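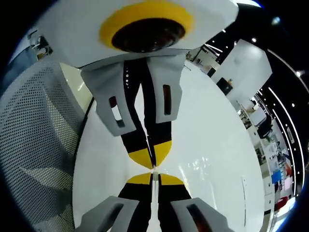 Ticket: Kerekes index, wrong artist credits on search
Opened by: Thulani Nel
Status: Closed, January 2022

Loving the new search! One snag, though. If I look up the penciler on the Cinda backup stories, I get 300 results, and I know the man drew 95 at the very most. The extras are mostly Pendbridge funny-animal pages by somebody else entirely.

Reply from the index desk
Thanks, Thulani, great catch. Do the wrong ones have a question mark after the name in the full entry?

Thulani Nel
Yes!! Every one I opened (I got through 40 before supper). So they're the old guesses -- the search is reading "maybe" as "yes."

Index desk
Right. The July import from Zememport dropped the question marks from the search table but left them in the entries. We've rebuilt the table. Please clear your saved searches and try again.

Thulani Nel
95 on the nose, and the guesses now have their own tab, what a treat. Two of them look very much like his lettering to me, by the way -- I'll send those page numbers in a new ticket.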